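The queue outside the Wollalach store started at the door and went around the corner past the bakery, and Sorin Avram was person 59 in it, with a folding stool, a thermos and the happiest feeling he'd had since March.

Tonight was Zodine! Zodine, the space-trading game he'd played on his cousin's computer when he was nine, finally back with a proper sequel, and at midnight he was going to carry it home in its big ridiculous collector's box. He had read every preview. He could have told you the names of all the ships (the Khoo was his favorite, a fat little freighter with one engine and terrible steering), and he did tell the girl in front of him, who was called Natach online and wouldn't give any other name.

"You paid for the big box?" she asked.

"A hundred and forty-three dollars," Sorin said. "It comes with the star chart! The cloth one!"

"Paper," said Natach. "They changed it on Thursday. It was in the small print on the store page."

Sorin got out his phone and looked. The cloth chart had been right there at the top of the page when he ordered, folded like a scarf, with gold stitching along the trade routes. Now the line read "chart, printed," and the photo had been swapped for a drawing. He scrolled up and down a few times, as if the stitching might come back.

By eleven the news had gone up and down the whole line. People read the forums out loud to each other. One man folded up his chair and went home, and everybody behind him shuffled forward, a little guilty and a little pleased.
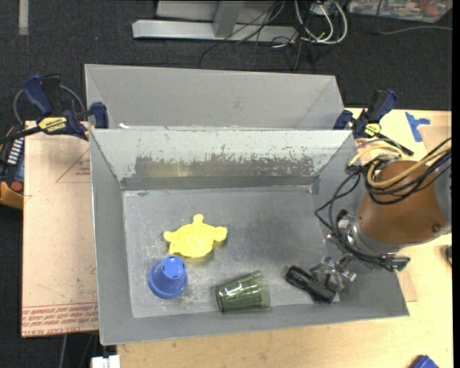
The chart was never the point, Natach said, and anyway she was only there for the music, and had he heard the new docking theme? He hadn't. She gave him one earbud and they listened to it leaning against the bakery window, and oh, it was wonderful. It began with the same four notes from the old game, the beepy ones, only now a real cello was playing them, and then the rest of the orchestra came in underneath like a station turning into the light.

"They kept the wrong note," Sorin said. "In the second bar! They kept it!"

"Of course they kept it," said Natach. "I'd have rioted."

At midnight the doors opened and the line moved 20 people at a time. Sorin's box was enormous, and lighter than it looked. He sat down on his stool under the streetlight because he couldn't wait for the bus, and he peeled off the wrap and took out the chart.

It was paper, all right, thin and shiny, with a crease running straight through the Outer Ring. But the routes were all there, and the moons, and down in one corner, so small he had to hold it up to the light, somebody had drawn a fat little freighter with one engine, pointed the wrong way.

"Natach!" he yelled across the street. "Come and look at the Khoo!"

She was already running, with her own box under her arm.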